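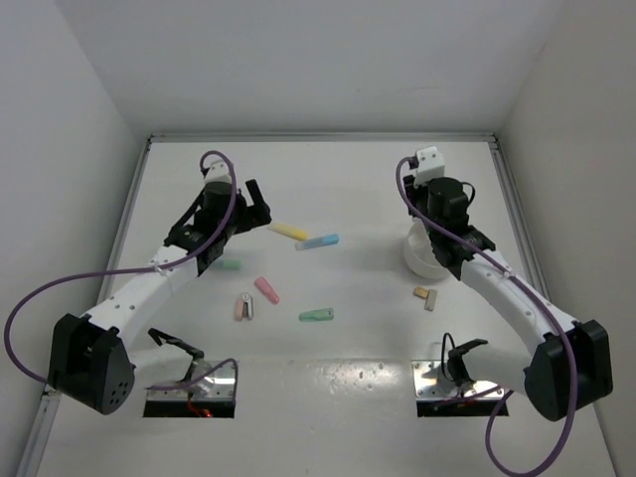 Two arms, one bowl and some stationery.

Wanted: people who have bought the wrong machine

Rumstead is planning its equipment budget for next year and would like help from people who have done this before, preferably badly. We are looking for 14 participants for a run of evening sessions starting in September. You will be paid, fed to a modest standard and listened to, which in our experience of procurement is one more thing than usually happens.

What we're trying to decide

We run a small bench automation workshop for local firms who pack, sort and assemble light things. At present a lot of our work is done on two-arm tabletop cells of the sort shown at the top of the page. The question is whether to buy more of them, buy something larger, or spend the money on the parts we have been pretending don't cost anything.

Those parts are the reason for this call. The arms get all the attention at budget time. They have a price, the price goes in a box, and everyone feels that the box has been filled. Then somebody needs spare gripper fingers, a better lamp, cable clips, a second mounting plate, a person to put the pens back where they started, and a chair for that person. Our current planning spreadsheet has 192 lines in it. The robots are 2 of them.

Laurinda Barros, who inherited the spreadsheet, would like it to be shorter and truer. She accepts she may have to choose.

What you'd be doing

Each session is in two halves. In the first you watch a cell at work on an ordinary tabletop job, tidying desk items and small loose bits, and write down everything you think you'd have to pay for to keep it going for a year. No technical knowledge needed. We have plenty of that and it hasn't helped. 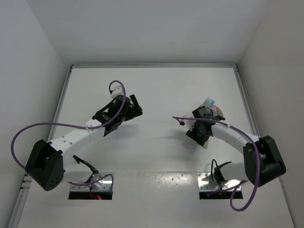 In the second half you sit down with Laurinda and Rui Abreu and compare your list with ours. Where they differ, we argue. Rui has costed cells for a living and will defend his figures, but he can be moved by a good story about a delivery charge. We are particularly keen to hear about:

- service contracts, and what they turned out to exclude
- how long you really waited for a spare part
- space: the floor area you planned for against the floor area you ended up stepping over
- training, including training the second person after the first one left
- anything you bought as a bundle and would now buy separately, or the other way round

We have two quotes in hand, one from Harlow and one from Aguiar. They're laid out so differently that comparing them is a hobby in itself. Participants will see both with the totals covered up, and we'll ask which one you would sign and what you would ring up about first.

Who we'd like

People who have had a hand in buying equipment for a small business, a school, a kitchen, a print room, a farm. It needn't have been a robot. If you once chose a dishwasher for a café and regretted the hoses, you understand the problem. We'd also like a few people who have only ever used the equipment somebody else chose – you tend to have views.

We can't take anyone currently selling automation kit. We know you are very knowledgeable. You have told us so.

Practical matters

Sessions are on Monday evenings at 6.30 and last until nine, with a break. Payment is £45 a session, plus bus or train fares if you keep the ticket. You may come to one session or several. The workshop is on the ground floor and step-free, with seats for everyone, though some of them wheel about more than they should.

Nothing you tell us about a former employer's spending will be repeated with names attached.

How to apply

Send half a page to Elsie Sheehan at the Rumstead front desk, by email or on paper. Tell us one thing you bought, what it was meant to cost and what it did cost. Please don't send a CV. If you're chosen we'll send directions and the blank planning sheet, which you should resist filling in beforehand.

Comments (4)

Celeste Calado
Does it count if I was the one who approved the wrong machine and someone else had to use it? Asking because he's applying too.

Elsie Sheehan
Yes Celeste, both of you please. Separate evenings can be arranged.

Sinéad Mac Carthaigh
Put me down. We bought a labeller from Sundska and the labels were extra. Also is there parking?

Elsie Sheehan
Street parking, free after six. Please put the labels in your half page.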